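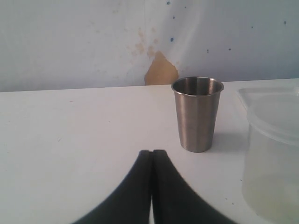

Jimlow Folding Polling Booth

Statorell equipment for elections and public meetings

The Jimlow is a free-standing polling booth for use in village halls, schools, libraries and other rooms borrowed for the day. It is supplied flat, opens on a central hinge and gives two voting positions side by side, separated by a full-height screen. A version with a single, lower position for wheelchair users is listed separately as the Jimlow Low.

Both versions are available for purchase or for hire. Hire stock is held at our Arnonstead depot and is booked by polling date, with collection or delivery in the days before.

Construction

The frame is aluminium tube with steel hinge pins. Side and back panels are twin-wall polypropylene, grey on the outside and white on the inside, so that the writing surface gets as much light as the room allows. The shelf is laminated board with a raised front lip, which stops pencils rolling off. A hole at the rear of each shelf takes a pencil cord. Cords and clips are included; pencils are not.

The feet are rubber and screw in and out to take up an uneven floor. On polished floors the feet should be wiped before the booth is stood up, as dust reduces their grip.

Assembly

No tools are needed. One person can put up a Jimlow, though two will find it easier to lift the folded unit off a trolley.

Stand the folded booth on its feet with the carrying handle uppermost. Open the side panels until the hinge stops. Lower the shelf onto its brackets and push down at the front until both catches click. Fit the dividing screen last. If the screen will not drop fully into its slot, the side panels are not fully open.

To take the booth down, remove the screen first. Folding with the screen in place will bend the slot, and this is the most frequent repair we carry out on returned hire units.
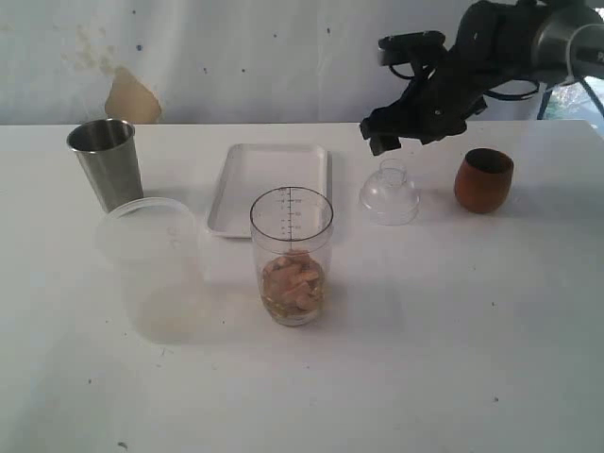
R. Shakya
Technical Sales, Statorell
Page revised June 27, 2025

Notices and fittings

Each voting position has a clear pocket at eye level for the instructions to voters. The pocket takes A4 upright. It is open at the top only, and notices can be changed without taking anything down. Tape should not be used on the inner panels — it lifts the surface when removed and leaves a patch that is hard to write against.

An optional lamp clips to the top rail and runs from replaceable cells. It is worth ordering for halls with poor lighting or where the booths will stand with their backs to a window.

Placing the booths

The returning officer or presiding officer decides the layout. As a general matter the open side should face away from the queue and from any outside window at ground level. Leave enough room behind the voter for a wheelchair or pushchair to pass. The Jimlow Low needs clear floor beneath the shelf, and the ballot box should not be stored there.

Specification

Voting positions: 2 (Jimlow), 1 (Jimlow Low)
Folded thickness: 100 mm
Weight of shelf and screen: 3 kg
Foot adjustment: 33 mm
Frame: aluminium tube
Panels: twin-wall polypropylene
Notice pocket: A4, upright
Colour: grey outside, white inside

Storage and cleaning

Store folded, upright and dry. Booths may be laid flat for transport but should not be left under other equipment for long periods, as the panels can take a set. Clean with a damp cloth and washing-up liquid. Solvent cleaners will cloud the notice pocket.

Spare parts

Feet, catches, pencil cords, notice pockets and dividing screens are kept in stock. Hinge pins are fitted at the depot, and the booth will need to be returned for this. Please quote the number on the label inside the left-hand side panel when ordering.

Hire bookings

Bookings for the May polls close at the end of March. By-election orders are taken at any time, subject to stock. Hire includes cords, clips and a storage sleeve for each booth — please return the sleeves, as they are charged for if missing. Lamps are hired separately and come with cells fitted.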